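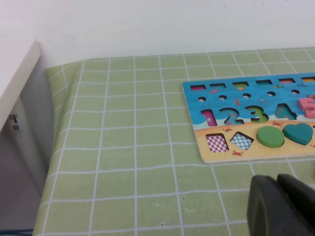 Play Table and Puzzle Check - Jestham Under-Fives Room

30 January 2020
By Desta Kahsay

Last updated: 30 January, after second walk round

Done before the morning session, finished off at lunch. Items marked OK, FIX or WATCH. Comments as I went, sorry for the shorthand.

TABLES AND CLOTHS

1. Tables stand level, no rocking - OK
All fine. Round one by the coats was wobbly last time, Baltasar has put a new foot on it.

2. Cloth hang - WATCH
Green check cloth still hangs down at the front corner. Toddlers pull on it when they're getting up. Either clip it or fold the extra under. Clips are in the Kusness tin, top drawer, but count them out and count them back in. Small clips are a choking risk in themselves.

3. Cloth clean, no tears, no sticky patches - OK
Wiped both sides. Hem coming loose on the spare one, not in use till sewn.

4. Corners and edges under the cloth - OK
Felt along all of them by hand. Please do this with the cloth on AND off, a split edge doesn't show through.

5. Walls by the tables - OK
Grey smudges on the white, nothing flaking. Would be nice to have it washed down before March open day. Not a safety thing.

6. Cables - FIX
Blue cable at floor level needs to go along the skirting and be taped. Asked for this in the last check as well. Baltasar to do, today pls.

7. Shelf edges at child height - WATCH
Bumper strip on the low unit is lifting at one end. Pressed back down, wont last.

WOODEN PUZZLES

8. Boards sound, no splinters, no lifted print - OK
Ran a cloth over every border, if it snags it comes out of use. Seaside number board good all round. Farm board had a rough spot on the back, sanded and put back.

9. Peg and ring holes - WATCH
Seaside board has a row of little round holes. Poke test with the wooden dowel, not your finger. Crumbs and bits of playdough get in there and go hard. Cleaned out what I found with a dry brush. Do not soak the board, wood swells and then the numbers jam and somebody gets out a butter knife.

10. Number pieces fit and lift out without force - OK
The 1 goes in and out nicely. The 4 was tight, eased it with a bit of candle wax.

11. Pieces all present at the end of session - FIX
Not being done every time. Whoever packs away checks the board against the card in the lid. If a number is missing, look under the cloth first, then the cushions, then tell me. Don't just put the board back on the shelf with a gap in it.

12. Small parts - FIX
Anything that goes through the choke tester stays off the tables when under threes are in. The rings and pegs that come with number boards need testing one by one, not one of them and guess the rest. Did the Bravo box, two beads failed and have gone in the bin. Prerneck box not done yet, ran out of time.

13. Paint and print - OK
No flaking on the pink or orange pieces, these are the ones that get chewed. Recheck monthly.

14. Cleaning log filled in - WATCH
Gap of 8 days in the sheet. Was it cleaned and not written down, or not cleaned?? Initial it every time.

STORAGE

15. Boards stored flat, not on end - OK
Heavy ones at the bottom. Stack no higher than a child's knee.

16. Labels readable - OK
Shelf labels redone. Cupboard key now on hook 17, not in the mug.

17. Broken toy box out of reach - FIX
It was on the floor by the door. Moved to the high cupboard. Anything in it longer than a month gets thrown, glue or no glue.

TO DO
Cable - Baltasar Cáceres, today
Clip the green cloth - whoever sets up
Choke test on Prerneck box - me, tommorow if I can
Bumper strip - need to order, 35 mm wide, the wider one won't stick on that edge
Packing away check - raise at next staff chat

Sheet ref 2308. Paper copy on the clipboard behind the door, please sign when you've read it.

Jestham Under-Fives - questions to Desta Kahsay at the front desk - Back to top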